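Perception and Planning > Grasp pipelines

Clear bottles, depth holes, and a wrist camera that sees mostly its own hand

roel_dierckx
Posts: 394

Hello all, and sorry in advance for the length, I never learned to write a short post. We've been moving our tabletop pick code over to Breretti (the planner, plus the new scene server) and I'd say most of it went better than I had any right to expect. The banana works. The spiky ball works, even when it rolls a bit. What doesn't work is the plain old water bottle, and I've been staring at it since Sunday.

The segmentation finds the bottle every time. The label gives it plenty to hold on to. The trouble starts when I ask for a point cloud inside that mask, and I get the label band, the cap, and then a big hole where the rest of the bottle ought to be. The planner takes what it's given and centers the grasp on the label. On a crumpled bottle the label isn't anywhere near the middle, so the thumb comes down too far toward the cap end.
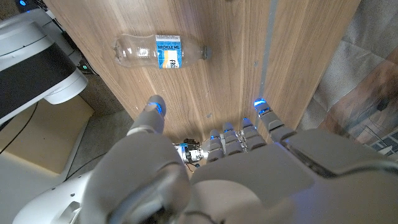
What I've tried so far

1. Filling the depth holes from the table plane. Bad idea, the bottle turns into a sticker lying flat on the wood.
2. Fitting a cylinder to the mask outline and ignoring depth completely. Much better! But it falls apart when the bottle is dented.
3. Raising the planner timeout from 600 ms to 887 ms, which I did out of desperation and which changed nothing at all.

My question is whether anybody is running the cylinder fit from the wrist view as well as the head view, and how you deal with the fingers covering up so much of the image. Our self mask comes from the joint angles and it's always a little bit late when the arm is moving.

- Roel

saster_fan
Posts: 40

Welcome to the club, the clear bottle gets everyone sooner or later. I'd leave the wrist view out until the hand has stopped. Plan from the head camera, go to a pregrasp, wait for the joints to settle, and only then take one wrist image and correct sideways. We do it this way in Saster and it's been nice and boring for months. You lose a little time on each pick, but you stop chasing ghosts from your own thumb.

thijs_db

I'm going to disagree with saster_fan, in a friendly way I hope. Stopping the arm covers up the late self mask, and the late self mask is a bug that will bite you somewhere else, most likely in collision checking. Roel, look at which clock your joint states are stamped with. In our setup the images were stamped when they arrived and the joint states were stamped when they were measured, so the two never lined up. Once I moved both to the same clock, the mask sat where it should, even with the arm swinging in at a good speed.

The other thing I'd look at is what the planner thinks it's picking from. If you hand it every object as its own little cloud, the bottle with the hole in it loses every time against something solid and bright.
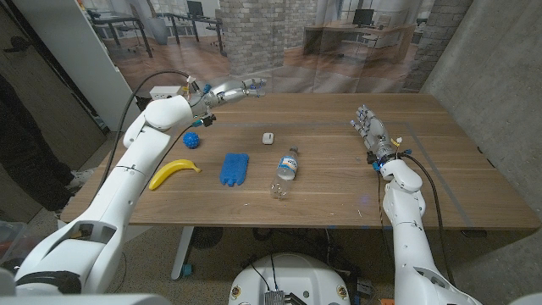 So I keep a small table of shape guesses per class, and the planner gets the guess with a confidence number instead of the raw cloud. Bottle gets a cylinder with a squashed cross section allowed, ball gets a sphere, banana gets three short capsules (it looks silly in the viewer, but it plans beautifully). Anything I don't have a guess for falls back to the cloud. It took me an afternoon to write and I've hardly touched it since, which for my code is a small miracle.

roel_dierckx

Thijs, you were right about the clock and I could kick myself. Arrival time on the images, just like you said. I fixed it before lunch and the mask follows the fingers properly now.

I've started on the squashed cylinder too. One new puzzle, though. With a big printed backdrop behind the table, the detector now and then reports furniture that only exists on paper, and the scene server dutifully makes a collision box out of it. The planner then refuses to come in from the back. I cut the workspace off at the table edge and that helps, but the wrist camera still looks past the edge on some approaches, and then the boxes come back. I'm tempted to drop any detection that has no depth agreeing with it, but of course that's exactly what would throw away my bottle again. 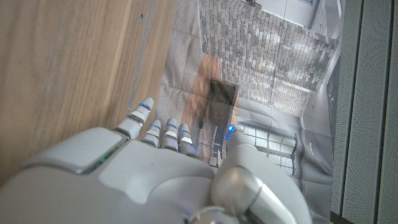 Thijs De Bruijn would make the depth check a per-class setting and be done with it: strict for furniture, loose for anything you've listed as clear. He adds that the Inum detector wrapper already passes the class name through to the filter, so there's no new plumbing to write.

saster_fan

Per-class works, but that list grows hair very quickly. Next month somebody brings in a glass jar and you're back here asking why it vanished. I'd sooner clip the detections against the workspace after projecting them onto the table plane, from both cameras, and let the class names stay out of it. I'll give you the clock thing, Thijs, that was a good catch, but I'm still stopping my arm.

roel_dierckx

I'll try the clipping first, as it's fewer lines, and keep the per-class switch in my back pocket. If the Peeters branch of the scene server is still being looked after by anyone, please shout, because I believe it had a polygon workspace in it and I'd much rather borrow that than write my own. I'll put my cylinder fit up once I've cleaned out the worst of the print statements.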